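Bench Checklist for Microcontroller Boards, With My Comments
Olidance Makers' Bench, revised Feb 1, 2021

I love this list! It started as a scribble taped over the soldering station, and now every board we build goes through it before it gets power for the first time. Tick each item, write your comments next to mine, and keep the sheet with the board.

1. Supply off, leads unplugged
[ ] Checked
Comment: Unplug at both ends. The Flendel supply holds a charge for a few seconds after the switch goes off, so wait for the display to go dark.

2. Polarity of electrolytic capacitors and diodes
[ ] Checked
Comment: My favorite step, because it catches so much. Stripe to stripe on the diodes, and look twice at C4 on the Edet shield – the silkscreen on the first batch is printed backwards.

3. Short between 5 V and ground
[ ] Checked
Comment: Meter on continuity, red on 5 V, black on GND. A short chirp while the capacitors charge is fine. A steady beep means stop and go find the solder bridge (try under the regulator first).

4. Current limit set
[ ] Checked
Comment: 105 mA for a bare board, 700 mA if the servo is fitted. Please set it before you connect anything! The bare Edet draws 67 mA with the LED on, so you'll see right away if something is wrong.

5. First power-up
[ ] Checked
Comment: Hand on the switch, eyes on the current reading. Give it a full minute, then switch off and feel the regulator with the back of a finger. Warm is OK. Too hot to touch goes on the repair shelf with a note.

6. Fuse and clock settings read back
[ ] Checked
Comment: Read them before you write anything. The Ilanmont programmer saves the old values in a text file, and that file has saved me more than once. The crystal on our boards is 8 MHz, so don't copy settings from a 16 MHz project.

7. Serial port test
[ ] Checked
Comment: Load the echo sketch and type a few lines. Garbage characters nearly always mean the baud rate or the clock setting. Such a nice feeling when your own words come back clean!

8. Inputs and pull-ups
[ ] Checked
Comment: Every unused input gets a pull-up in code. Buttons should read high when open and low when pressed. If one flickers, try a shorter wire first.

9. Bench cleared and masks within reach
[ ] Checked
Comment: Masks on for sanding or drilling enclosures, fan on for soldering. Wire clippings go in the tin, never on the floor.

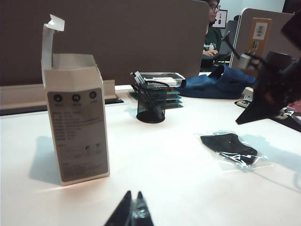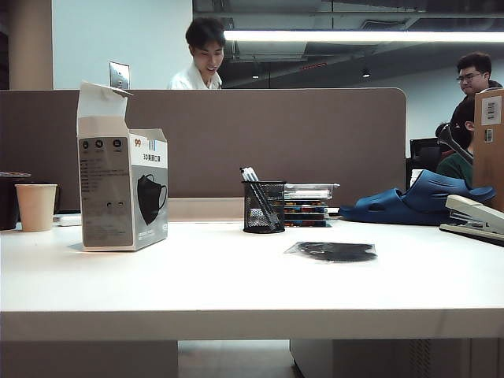
10. Label and log
[ ] Checked
Comment: Board number, firmware version and the current reading from step 5. Write it on the sheet and on the sticker underneath the board. I'd love to add a column for supply voltage by April, so leave a little room on the right.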